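Share (16) | Comments (22)
Print this article | E-mail to a friend

The Slow Dinner of an Old Dog

When Makis Kokkinos moved to Skirnano with his dog Fluvemik, he thought the stairs would be the problem. The dog was twelve years old and heavy in the hips. But the stairs went well. The problem was the bowl.

"He looked at the food, he looked at me, and he went to lie down," Makis told me in his kitchen. "Before, he ate everything in one minute. Also things which were not food."

Many owners of old dogs know this moment. A dog who begins to refuse his meals should first see a veterinarian, and Makis did this in the same week. At the Christodoulou clinic they found two bad teeth at the back of the mouth. The teeth were taken out in August, and for some days Fluvemik ate only soft food from a spoon. After that he could chew again, but the old appetite did not come back completely.

So began what Makis calls the slow dinner. He divides the daily food into four small meals, the first at 6 in the morning. He puts warm water on the kibble and waits 20 minutes, until it is soft and has a stronger smell. The bowl stands on a low wooden box, so that the dog does not have to bend his neck so much.

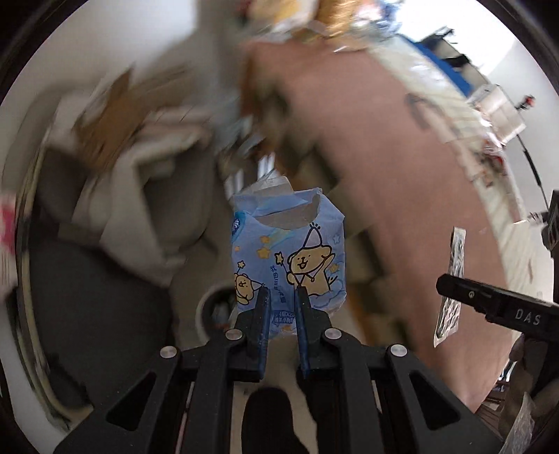
A soft pack of tissues with printed dogs, already torn open.

I asked if he had tried the special foods for seniors. He had tried several. One was too rich and gave the dog a bad stomach for three nights. Another one was refused after the second day. Now he stays with a plain fish kibble, and he changes only what goes on top: a spoon of cooked pumpkin, or a little boiled chicken without skin and without salt. New things he gives in very small amounts, one at a time, and he writes them in a notebook.

The notebook is kept with much care. Every meal has a line, with the hour and how much was left. In the first month the dog lost weight, from 22 kilos to a little under 21. Since then the number is stable, and the clinic is satisfied with it.

Not every evening is good. On the day of my visit Fluvemik walked around his bowl for a long time, and Makis did not say a word to him. He washed a cup. He dried it. Then we heard the kibble moving in the bowl.

"If I look at him, he stops," he said quietly, with his back to the dog.

In the next issue: walking the older dog in Jultenura, on flat paths and soft ground.

Contact the editors | Copyright, all rights reserved | Back to top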